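Opinion > Technology > Work
14 comments | 16 shares

The pitch for teaching robots by hand goes like this. You don't need a programmer. You take a worker who knows the job, put a controller in her hand, and let her steer the arm through it until the machine has seen enough to carry on alone. Wemmont has been selling that line to small plants for a couple of years now, and I've sat through the presentation twice. The muffins were good.

My doubts are about the labour. Dineo Mokoena spent January driving an arm by remote control for Nullino, doing one tidying job 100 times before lunch and again after. She told me her wrist went before her patience did. When I asked what the arm had learned, she said it had learned to hesitate where she hesitated.
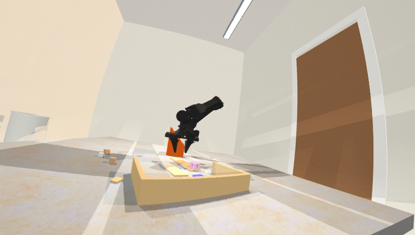
Demonstrations carry the habits of whoever gives them, and the people selling this stuff rarely want to talk about that. Moving the practice into simulation, as Strachan does, saves the hardware and leaves the habits where they were. Somebody still has to decide how to come at a small orange-brown cube sitting just behind a white one, with more bits already lying in a tan tray nearby, and whichever way she favours that afternoon becomes the right way. Give the job to a colleague who comes in from the other side and you have two right ways, which the software may well blend into a wrong one.

Rasmus Toom, who runs training at Prusar, says the cure is volume: 2000 demonstrations in place of 100, from 15 operators. Maybe. I'd like to know what those operators are paid, and whether any of them has a job once the arm has finished copying them. He said that was a question for the customer.

I asked a customer. They said to ask Prusar.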